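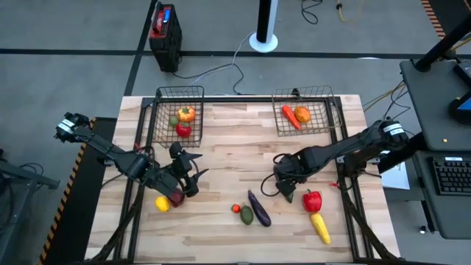 Produce on the worktable, lemon and onion-like vegetable at left

Subject: Re: [mirance-list] Lyrics for side two

I went back to the rough mix of "Dunmore" last night with the lyric sheet in front of me. The second verse is printed wrong. The sheet has "I left the porch light on for you" and the vocal is clearly "I left the porch light off for you." It changes the whole song, so please fix it before the insert goes to the printer.

> Are we still doing 100 copies of the tape? Julleck quoted
> us for 100 with the folded insert, and the price drops if
> we go higher. Also, does anyone have the words to the
> last track? All I can hear is mumbling after the bridge.

Yes, 100. We still have 15 of the Zutow tapes in a box under my desk and I don't want another box. The page for that one has 3,824 plays, but plays don't move tapes.

On the last track, there are no words after the bridge. It was a guide vocal and we kept it. I'd print the lyrics up to "come and get your coat" and leave the rest blank. If that looks odd on the page, move the thank-yous up to fill the space.

I can send a corrected sheet by 9 tonight. Two other small things: "gray" is spelled both ways in the first song, and the chorus of "Slow County" only needs to be printed once.

Are we keeping the February release?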